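Birkovside Round Table, four months in
Posted May 12, 2026

I wanted a round table for years. Our old one was a rectangle with corners at exactly hip height, and I have the bruises to prove it! So when the Birkovside went on sale in February I measured the kitchen twice, argued with myself over the colour for a weekend and put down $644 plus delivery from Plarbridge.

Getting it home

Delivery was fine. Two boxes, both heavy, and the driver brought them as far as the front step and no farther (I'm on the second floor, so my neighbour got a batch of butter tarts out of the deal). Assembly says 45 minutes. Give yourself the evening. The bolts under the top go in at an angle and the supplied hex key is too short to get a decent swing, so dig out your own if you've got one.

Living with it

I love the size. It seats 4 properly, or more if people like each other and don't mind sharing elbow room for the turkey. You can pull a chair up anywhere, and you can lean right across to the far side, which matters more than I expected in a house where everything from taxes to seed sorting happens at the table. 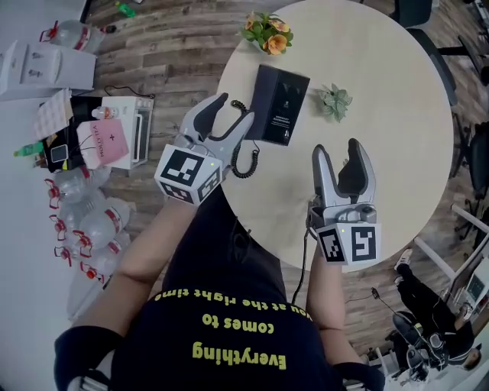 The finish

I went with the cream, and I'd pick it again, but go in with your eyes open. Coffee wipes off. Turmeric does not, or not the first time anyway, and I now have a faint yellow moon near my usual spot that took three goes with baking soda to fade. The matte surface also shows pencil marks. On the plus side it doesn't glare under the ceiling light like my sister's Sovmont does, and it hides crumbs beautifully, for better or worse.

The wobble

It has one. Mine rocked a little from the first week, and tightening the bolts helped for maybe ten days. Felt pads sorted it in the end. At this price I'd have liked adjustable feet, and I said so in my email to the shop (they were polite and offered me a coupon).

Would I buy it again?

Yes, on sale. At full price I'd look hard at the Escobedo, which is $189 more but has a proper centre pedestal and nothing to bang your knees on. If your floors are level and you cook with less turmeric than I do, go for the Birkovside. I'm saving up for the matching bench now.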